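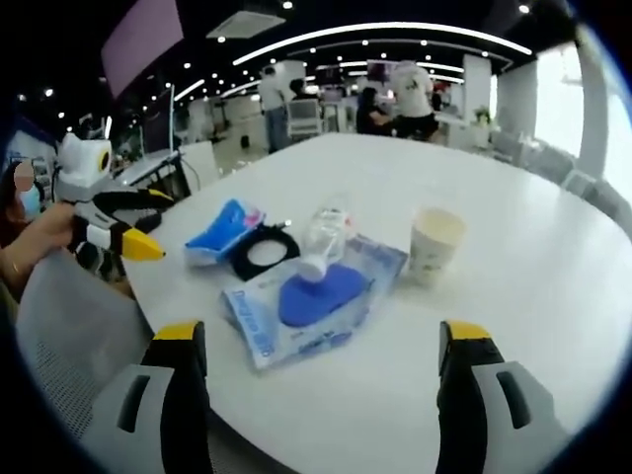 Fadime Dursun has looked after the shared office on the second floor of the Horgan building in Jirkville for six years. Her job covers leases, keys, supplies and the heating, but the part of it she gets the most mail about is the big white table. Everyone who rents a desk on the floor uses it, and by late afternoon it has usually collected whatever people had in their hands when they sat down.

I asked her to talk about the table, what ends up on it and how she deals with it. We met on November 7, 2023, in the small room next to the copier, and Damián Meléndez, who does the evening clean, joined us halfway through.

The floor is 2666 square feet, divided among several small tenants. Dursun said the shared table was the first thing she bought for it.

"Before that we had four square tables pushed together," she said. "They never lined up. There was always a crack down the middle, and crumbs and staples went into the crack. People put a cup down on the crack and it tipped. I wanted one piece with no corners."

The table cost $1720 with delivery. It came from Bonon, a dealer in used office furniture that has since moved out of town, and four men carried it up the stairs after it wouldn't go in the elevator. She had the choice of white or a dark brown top and took white.

"I've been asked whether I regret white. No. On the brown one you can't see a spill until your sleeve is in it. With white you see it right away and you get a cloth. The shine is another matter. In the afternoon you get the ceiling lights in it, and if you have a laptop you end up turning your chair."

She said most of what gets left behind is small. Cups are first, mainly paper ones, and after that come drink bottles, snack wrappers, plastic bags, little boxes and packets, charging cords, hair ties and pens. Large things are rarely a problem. A coat or a backpack gets missed by its owner within the hour.

"The small things stay. You set down a packet of something and you think, I'm coming back to that. Then a meeting starts at the other end and you move down, and the packet doesn't move with you. After that it could be anybody's. The next person pushes it to the middle to make room for their elbows, and so does the one after that. By four o'clock there's a pile in the middle of the table and an empty ring around the edge."

The round shape makes this worse, in her view. On a rectangular table people keep to their own side and the clutter stays in front of whoever made it. At this one everything goes to the center, where it is hard to reach from any chair.

I asked if she had tried putting up a sign.

"Two. The first said please clear your things. It was up for a year and I don't think anyone read it after the first week. The second had a list of what could stay and what couldn't, and then I got emails about the list. Was a water bottle a cup? Was a closed box of tea all right? I took it down."

What she does now is a walk-through, twice a day, at noon and at four-thirty. She carries a plastic tub with her. Cups with something still in them she leaves at noon and takes at four-thirty. Bottles she stands up, if they have a base that will stand, and moves to the windowsill. Anything in a wrapper or a bag goes in the tub if it's sealed and in the trash if it's been opened and there's food in it. Everything else goes in the tub too, and the tub sits on the shelf by the coat hooks until the end of the month.

"I don't ask people whose it is anymore. It took me twenty minutes to get around the room with one pair of earphones. Now they know where the tub is."

The end-of-month rule took some time to settle. At first she kept things for a week. Senyo Mensah, who runs a two-person bookkeeping office at the back of the floor, was away for nine days and lost a tape measure and a set of small drill bits he had left on the table before his trip. He was polite about it, she said, but he brought it up at each of the next three rent meetings. She bought him new drill bits and changed the rule to a month.

Mensah, when I stopped by his desk later, remembered it a little differently. "I brought it up once," he said. "She brought it up the other times."

He likes the table and eats lunch there most days. His one complaint is bottles lying on their sides. "They roll. It's a hard smooth top and if you bump it, the bottle goes. Most of them are closed, fine. I've had one go in my lap that wasn't."

Meléndez came in at this point with his cart, and Dursun asked him to sit down and tell me about the cleaning.

He has a set order. He takes the chairs away first and lines them up along the wall. Then he clears anything Dursun has missed, wipes the top dry to pick up crumbs, and only after that uses a damp cloth with dish soap in warm water. He goes from the middle outward. He finishes with a dry towel, folded, and turns it over when one side gets wet.

"If you start with the wet cloth you make paste," he said. "Sugar, crumbs, whatever it is. You just move it around. Then it dries and the top looks gray, and people say the table is old."

He doesn't use spray cleaner on it. The previous cleaner did, and it left a film that showed every fingerprint. Meléndez spent most of one evening getting the film off with vinegar and water. Coffee rings come up with the dish soap if they are from the same day. For older ones he lays a wet paper towel over the mark, does the kitchen, and comes back. Ink is the hard one. He uses a little rubbing alcohol on a cotton pad and tests it near the rim first.

He is careful about the underside too, which gets sticky near where people pull themselves in. He wipes it once a week. Nobody else on the floor seemed to know that it needed doing, including Dursun, who wrote it down while he was talking.

The chairs take him longer than the table. Mesh backs hold dust, and a damp cloth pushes it into the weave. He uses the brush end of the vacuum, front and back, and does a few chairs each night so that he gets through all of them by Friday or so.

"They wanted me to do every chair every night," he said. "I said come and watch how long it takes. Aidan came and watched."

Aidan Coughlan manages the building for Wovier, the company that holds the lease on the upper floors. He told me by phone that he lasted through five chairs. He signed off on the rotation the next morning. He has also approved $1000 for storage near the table, and Dursun plans to spend it in December.

She showed me the drawing. It's a low open shelf that would stand against the wall behind the coat hooks, with one cubby for each tenant and a wider one at the bottom for shared things like tape and scissors. Every cubby gets a label. There are no doors. She had doors in the first version and Delphine Mbeki talked her out of them.

Mbeki rents a desk near the front and used to fit out shops for a living. "If it has a door, people put something in and it's gone," she told me. "They forget it exists. You want them to walk past and see their own stuff sitting there." She also suggested a tray with a raised lip for the middle of the table, so that the small things would at least be in one place and could be lifted off together when someone needed the space.

Dursun isn't sure about the tray.

"A tray says it's fine to leave things here. I put out a bowl once for paper clips, and in two days it had gum wrappers in it and a battery. But Delphine's right that I could pick it all up in one go. I'll try it for 3 weeks and see. If it fills up with trash I'll take it away and go back to the tub."

She has already moved the trash can. It used to be by the door, where it looked neat, and people walked by it on their way out with their hands already full of coats and bags. Now it's within reach of the table, with the recycling bin beside it, and she says the number of cups she picks up at four-thirty has dropped. She hasn't kept a count.

I asked what she would tell someone setting up a table like this in their own office.

"Buy the size you can wipe from the edge," she said. "I can't reach the middle of ours without leaning on it. Damián can, he's got long arms. And measure your elevator."

Her next walk-through was due. She picked up the tub from the shelf, took out a stapler that she recognized as her own, and went to see what was on the table.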